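Progress report to the Mousavi Fund
Project: Lirnik household reuse room
Prepared by: Wellington Conceição
7/27/18

We are past the halfway mark and I'm really pleased with how it's going. The room has been open all through the spring and summer, the shelves fill and empty as they should, and people have started coming back with things they took from us in the first place (a vase has been round twice now!).

## What has come in and gone out

We have taken in 977 household items since the grant began, mostly glass, crockery, tins, jars and small kitchen things. Of those, 247 are still with us. The rest went to new homes, apart from the chipped and cracked pieces, which went to the glass bank or the tip. The target we agreed was 900 items in by the end of the grant, so we are over it with a good stretch still to go.

Glass is the big surprise. I had expected mugs, mugs and more mugs, and we do have mugs, but people also bring us coloured glass that has been at the back of a cupboard for years: sundae dishes, sherry glasses, a whole set of green plates. It hardly sits on the shelf for a week. Small jars with lids go nearly as fast once the jam season starts, and we never have enough of them.

Plastic tubs are slower. The plan in the bid was to pass them on in mixed bags, and that didn't work well, as people want to pick out one size and leave the others. We now stack them by width along the bottom shelf. It looks much better and they have begun to shift.

## Spending

The shelving from Rallent came in under budget and has stood up well, even with the casserole dishes on it. We spent part of the difference on a second sink rack and some decent scrubbing brushes. The washing-up side costs more than we guessed, mainly hot water, and I have moved a little across from the printing line to cover it. The revised sheet is attached separately.

Still to buy: new labels, and a set of scales to replace the kitchen ones, which stick.

## Changes since the last report

- Donations are now accepted on two mornings, up from one.
- Lids are kept with their jars. We tried a lid box and it was a disaster.
- Laketti have offered us the cupboard under their stairs for overflow and we have said yes.
- The mending table has moved nearer the window.

## Next steps

In September we would like to run four evening sessions on storing food in jars and tubs, using things from the shelves that people can then take home. The handout is written and needs a proofread. I'd love someone from the Fund to come to one of them, and please bring a bag.

I will also be looking at how we show the nicer pieces. They get lost among the tins, and they deserve some light and a bit of space. 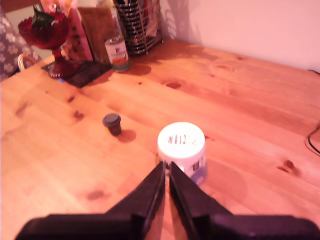
## Tables and display

The pine top is my favourite thing in the project, all knots and wavy grain, and even a white tub looks good on it. Red glass looks better still! The faceted dish with the tall stem is the sort of piece I mean when I talk about giving things space, and I like it on the dark square. Small jars with silver lids suit the same treatment, so I'd like to try a row of them beside the coloured glass and see what people pick up first.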